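The robot that needed a person on each end

I went to the Flisix open day in October expecting to be sold something, and I was. We had coffee, a short film with a lot of piano in it, and then a tour of the rooms where, the leaflet said, machines are learning to do the fiddly jobs in our homes. The words "fully autonomous" appeared on the first page. I kept looking for the machine they applied to.

What we mostly saw was people. They sit at tables holding a gripper in each hand and do small household chores, over and over, so that a robot may one day copy them. Our guide told us they had 3000 recordings so far and needed many more. The bunch of artificial flowers, she said, was one of the harder jobs.
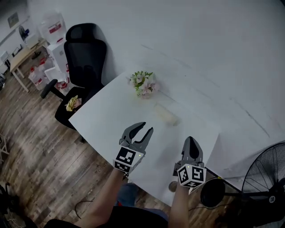
Manolis Tzanetos wrote to me after I grumbled about all this online, and his view was that I was being unfair: every trade is learned by watching hands, and a firm that lets visitors see the dull part deserves some credit for it. I accept the second half. The dull part was the best thing in the building.

But an apprentice who has watched a few dozen times can usually cope when the vase is a different shape. I asked how the robot managed with flowers it had not met before and was told that results were "encouraging". I asked for a number and was offered more coffee.

The ticket was 27 pounds. For that I would have liked to see one robot pick up one flower, even badly.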